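Magazine > Television > Features

The Couple You Voted For Has Read the Contract

Dec 31, 2021

Print this page | E-mail this to a friend

Every season of Tradel ends the same way. Two tanned people in evening wear stand on a platform over a swimming pool, the host opens an envelope, somebody cries, and by breakfast the winners have posted a picture of their hands. The caption will mention a journey. I have watched all 122 episodes and I could write that caption in my sleep.

What comes after the hands interests me more. The show sells itself on love that lasts past the closing credits, and Kisine, the streaming service that has carried it from the start, leans on that promise every time it buys a bus ad. "Real people. Real forever," said the one outside my dentist's office in April. Forever is a large word to put on a bus.

So I made a list. It took most of a winter and it is not scholarship. I went through the episodes and wrote down every pair the show itself called a couple, whether they reached the final or fell apart in week three. I got 43. Then I went looking for the ones who still say they're together, going by their own posts and interviews. I got eight, and I was generous with two of them, who haven't appeared in the same picture since spring but haven't announced anything either.

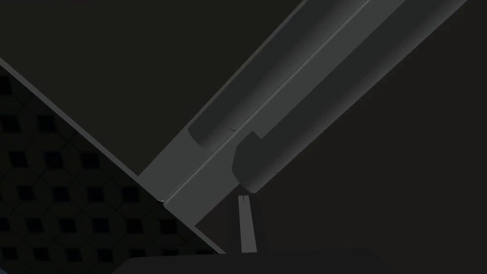
Fans will tell you eight is a fine result. Most people who meet over the summer in their twenties don't stay together, they say, and I agree with them. My trouble is with the eight. Five of them have a joint deal with a clothing line, a meal kit or a mattress. Three are represented as a pair by Zaklow, the talent agency that turns up in the small print of so many of these romances. I have nothing against anyone making a living. I would only like to know what happens to a mattress deal when one half of the mattress moves out.

Zaklow didn't answer that question. It sent me a short note saying that it supports its clients in their personal and professional lives, and attached a press release for a line of scented candles.

A former contestant, who asked me to leave out her name and her season, was more forthcoming. She told me she and her partner were finished before the reunion was taped. They went anyway. They sat on the couch, held hands, and talked about looking for an apartment. "We had four weeks of appearances booked," she said. "You'd have to be crazy to break up in front of four weeks of appearances." They announced the split in week five, in matching gray boxes of text, asking for privacy.

You could call that dishonest. I'd call it a shift pattern.
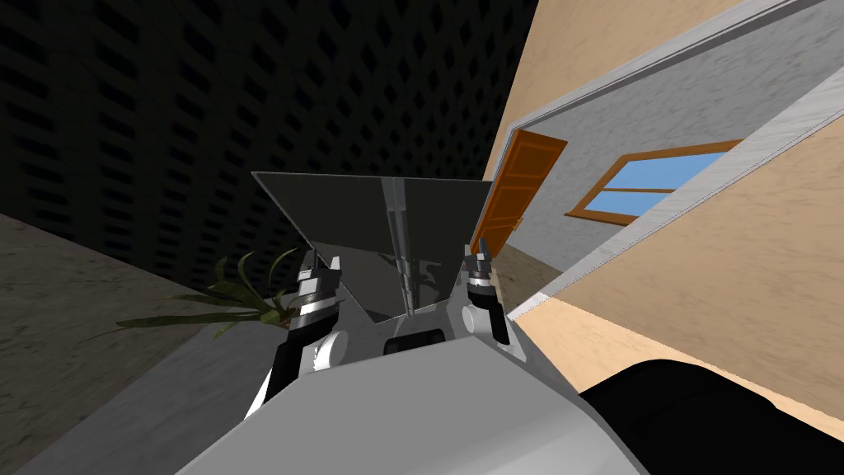 Kisine says it doesn't require couples to stay together for any period, and I believe that, in the narrow way one believes a sentence a lawyer has been over. I was shown part of one contestant agreement, and it contains no such rule. It does contain a paragraph on "conduct likely to diminish public interest in the Series," and another on the timing of personal announcements, which must be "discussed in advance" with the publicity team. Read those two together and you don't need a third that says "please keep dating."

The odd part is that viewers know. The message boards are full of people who can spot a paid vacation from the angle of the sunglasses. They track which winner has stopped liking the other's posts. They predict the gray box to the day and are sometimes right. Then the new season starts and the same people are weeping over a girl from the second batch of arrivals who got picked last at the bonfire. I include myself. I was a mess over that bonfire.

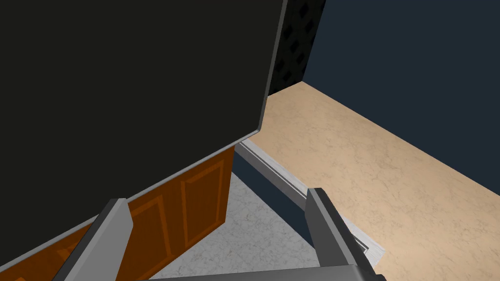

Part of what keeps us coming back is the house. Sriwong, the villa where the show has been shot for the last three seasons, is supposed to be somebody's dream home, and it gets more screen time than any contestant. It has a kitchen in which I have never seen anyone cook. The counters are white, the cupboards are white, the fruit is replaced daily by a person we never meet. Couples who leave it talk about wanting "a place like Sriwong," and a month later the first apartment tour goes up and there it is behind them, the wooden cabinet front in warm orange-brown with the framed panels, the kind half the country grew up with. I always like them better at that moment. They look like two people wondering who is going to call the landlord. The next tour, usually sponsored, has white cupboards.

A producer who worked on two seasons told me the villa does more matchmaking than the casting team. Take away phones, clocks, books and anything to do before noon, he said, and people will fall for whoever is on the next sun lounger. He didn't say it with any shame. He compared it to summer camp. I went to summer camp, and we at least had canoes.

The casting team has its own numbers to brag about. For the latest season the show says it received 1,872 applications, a figure that was repeated in every article I read about it, including one of mine. I later asked how many of the people who ended up in the villa had filled out the form. The publicist said she would get back to me. By my reading of their own interviews, most of this year's cast were approached through social media, and at least two were with Zaklow before they ever packed a swimsuit.
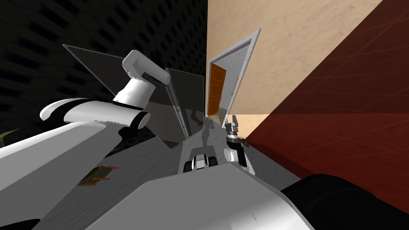 None of this will hurt Tradel. Another season is already on the way, and I'm told the twist this time is that couples from earlier years will return to have their relationships "tested." Some of those relationships ended in gray boxes quite a while ago. I expect they'll be tested all the same, and that a few will be found to have been alive all along, just in time for spring advertising.

As for this year's winners, they posted a new picture on Christmas morning: two mugs, one blanket, a discount code. The code runs out at the end of January. I've put a note on my calendar.

Print this page | E-mail this to a friend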